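The Second Planner

The regression had been open for nine days when Ainhoa Lorente was assigned to it. The ticket said: "Policy stalls before contact, left arm, intermittent." There were 443 log files attached and no comments on any of them.

Viltgate ran its bimanual cells on a stack called Pultasik. Pultasik had a perception node, a task planner, two arm controllers and a message bus that everyone complained about. The task planner was the oldest part. It had been written by Carol Mellor, who now worked two desks away on calibration and did not like to be asked about it.

Ainhoa started with the bus. She wrote a script that lined up the wrist camera timestamps with the joint states and flagged any gap over 30 milliseconds. The script ran for most of the morning and flagged nothing of interest. The gaps were all at startup, where gaps were expected. She noted this on the ticket and went on to the planner.

The planner kept a list of candidate grasps for each object and scored them. In the stalled runs the scores looked normal. A candidate was selected, a trajectory was requested, and then the request was withdrawn. Four cycles later the same candidate was selected again. The arm received a start and a cancel close enough together that it never left its hold position.

"What withdraws a request?" she asked.

Carol did not turn around. "The collision check. Or a timeout. Or a new plan with a higher priority."

"It's logged as superseded."

"Then it's a new plan."

"There isn't a new plan. I have the planner output open. It publishes one plan per cycle."

Carol turned around. She read the screen for a while, scrolling with one finger. Then she asked which task it was, and Ainhoa said it was the shoe task, with the cloth. Carol said to pull up the wrist views.

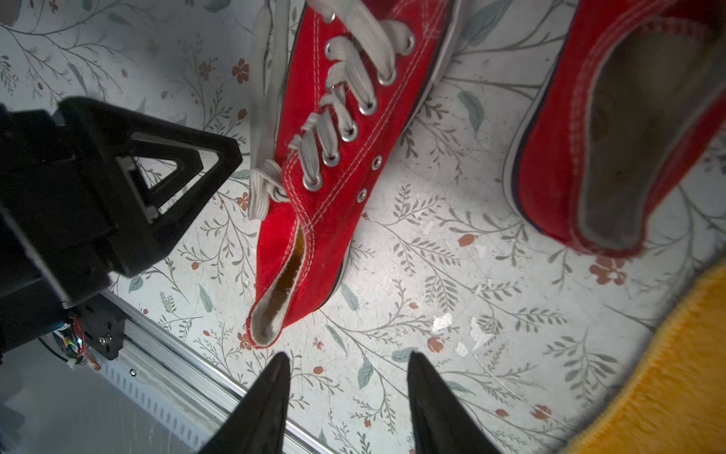 Wrist view, shoe task.

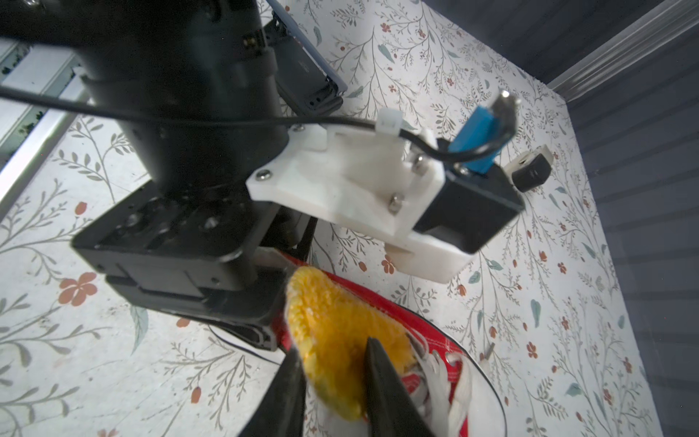 "Show me the object table for that run," Carol said.

The object table had three rows: shoe, shoe, cloth. Each row had a pose, a covariance and an owner field. The owner field said which planner instance held the object. For both shoes it said 1. For the cloth it said 2.

"There is no planner 2," Ainhoa said.

"No."

"Did there use to be?"

Carol took some time to answer this. In the first version of the system, she said, there had been two planners, one for each arm. They negotiated for objects. The one that lost a negotiation was supposed to yield and look for something else to do. It worked in simulation, and on hardware it spent more than 1,000 cycles at a time negotiating over a single spoon. The project was called Elent then. She had merged the two planners in August, over a long weekend, and had left the negotiation code in place because the tests depended on it.

"So who is writing a 2?"

"Check the process list on the cell."

Ainhoa opened a shell. The process list was long. Two thirds of the way down was an entry named miranda, with no arguments, owned by the service account. It had been started on 2021-08-25 and had been restarted automatically with every reboot after that. Its memory use was small and did not vary.

"That's the left planner," Carol said. "They had names. The right one was going to be called something too, but I never got to it."

"It's been running all this time?"

"It has no executor. It can't move anything. It can only bid."

Ainhoa subscribed to its topic. Miranda published one message per cycle. Each message held an object ID, a proposed grasp and a bid. For the shoes the bid was always zero. For the cloth the bid started low and rose by a fixed step until it passed the value held by the main planner, at which point the main planner's request was marked as superseded and withdrawn. After four cycles with no motion the claim expired. Then the bid went back to the bottom and started again.

She plotted the proposed grasps against the ones the main planner had chosen. She had expected noise. The proposals were clustered on the edge of the cloth, a short distance from the main planner's choice and always on the same side. She checked 2,000 messages and the offset held.

"Is its grasp better?" she asked.

"It has an old scoring function. It weights wrist clearance higher. I took that term out because it was slow."

"That isn't what I asked."

Carol pulled her chair over. They ran the offset grasp in simulation, and then they ran the main planner's grasp, and then both again with the clearance term restored. Neither of them said anything about the results. Carol copied the numbers into the ticket under Ainhoa's name.

The fix was a single line in the service file. Ainhoa wrote it, committed it to a branch and requested a review. The reviewer field filled itself in with Carol's name, as the last person to have edited the file.

Carol opened the review and read the line. She left it open on her second monitor. On the first she brought up the current scoring function, scrolled to the place where the clearance term had been, and began to type it back in.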